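Home About us Our work Open days Courses Contact

About us > Who we are > Open days

About Ullis

Ullis is a small automation workshop and training school. We teach people who already have jobs – cleaners, building staff, facilities supervisors – how to work alongside service robots, and we set those robots up for the offices and clinics that ask for them. Pendo Temba and Raed Abou Jaoude started the place with a single bench and a second-hand controller. The bench is still in use.

Most of what we do is tidying work. Bins, bottles, cups, chairs left in the wrong spot. Building managers ask us about it more than anything else, and it is harder to program than people expect. A bin with a liner in it changes shape every time it is touched, and the fingers have to come down close to the rim without catching the plastic. 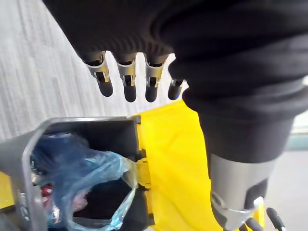
Our courses run over 17 evenings and finish with a practical. Students learn to plan a task, check the area, run the arms at low speed and stop them safely. They also learn to write up a fault so that the next person can make sense of it. Hanna Fedoruk teaches the practical side and marks the write-ups, and she is strict about the write-ups.

The February open day

We open the doors once a year. This year's open day was on 28 Feb 2024 and 115 people signed the book, which is more than the building is used to. The car park at Flornel next door took the overflow, and we thank them for it.

The main demonstration was office tidying. We keep a sitting area for this purpose, with two grey armchairs, a round white table and a striped carpet, the sort of waiting room you would find at a dentist's or an accountant's. The robot works there with both hands, and the job is the wastebasket and whatever has been left on the table. Tatu Ndung'u ran the controls and took questions between runs.

The questions people asked most often were these:

- Can it tell rubbish from something a person wants to keep? Only by the rules it is given. A bottle with water in it is treated as a question for staff.
- How fast is it? Slower than a cleaner. We run it slowly on purpose when visitors are in the building.
- Does it work on carpet? Yes. Thick rugs are another matter.
- Why two arms? One can steady the bin while the other reaches in. 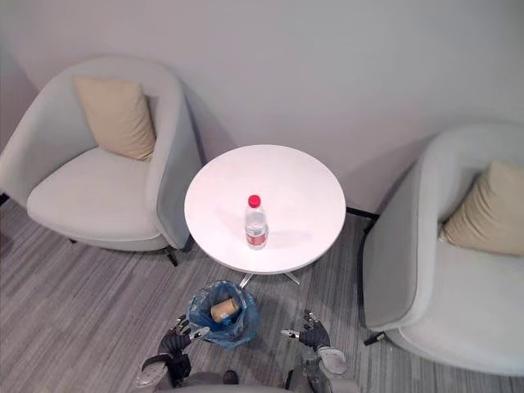 Who we work with

Aveck supplies our safety training and lends us a classroom when ours is full. Bélanger is our longest-standing client, with offices on 2 floors where our students do their placements. Obadia Nyanda looks after placements and is the person to call if your workplace would like to take a student.

Fees and bookings

The evening course costs $2900, payable in two parts. Concession places are kept for people who are out of work. Bookings for the next intake are made through the Courses page or at the front desk, and group visits can be organised by phone – please give us a fortnight's notice.

Comments

Marg T.
Came along with my daughter. Good day out and the coffee was decent. Is the talk on fault reports going to be put online?

Ullis office
Hi Marg, yes, Hanna is tidying up her notes and they will go on the Open days page.

D. Keane
I clean offices and went in expecting to be annoyed. Still not sure I'd want one on my floor but Tatu gave straight answers. The parking was a headache.

Priscilla
Do you need any maths for the evening course?

Ullis office
Year 10 level is plenty, Priscilla. Give Obadia a ring if you'd like to have a look around first.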